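**Carkeck opens orders for the Elley hand-held gripper kit**

June. Carkeck today began taking orders for Elley, a hand-held gripper kit for teams that record manual tasks to train robot arms. The kit lets an operator carry out a job by hand while the tool logs the motion of its jaws and a camera mounted on the gripper records the work.

Each kit contains two grippers, a charging dock, a carrying case and a set of printed markers used to line up recordings from different rooms. Replacement jaw pads are sold separately in packs of 20. The first production run is 250 kits, with a second run planned for the fall.

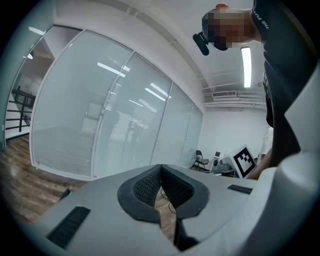
Elley was tested over the spring at Collado, a contract recording studio that supplies data to warehouse and kitchen equipment makers. Operators there completed 500 hours of recording with pre-production units. Carkeck changed two things as a result: the trigger spring is lighter, and the jaw pads can now be swapped without tools.

"Our operators wear these for long shifts, so weight and grip were the first things they complained about," said Esperanza Cantero, operations lead at Collado. "The new trigger is easier on the hand. We would still like a longer battery life, and we have told Carkeck that."

A full charge takes 60 minutes. Recordings are saved on the gripper and transferred through the dock to Funus, Carkeck's desktop program for trimming and labeling sessions. Funus is included with every kit for one year.

Orders are open to companies and universities. Shipping begins once the first run clears inspection. Press and sales inquiries can be sent through the contact form on the Carkeck website.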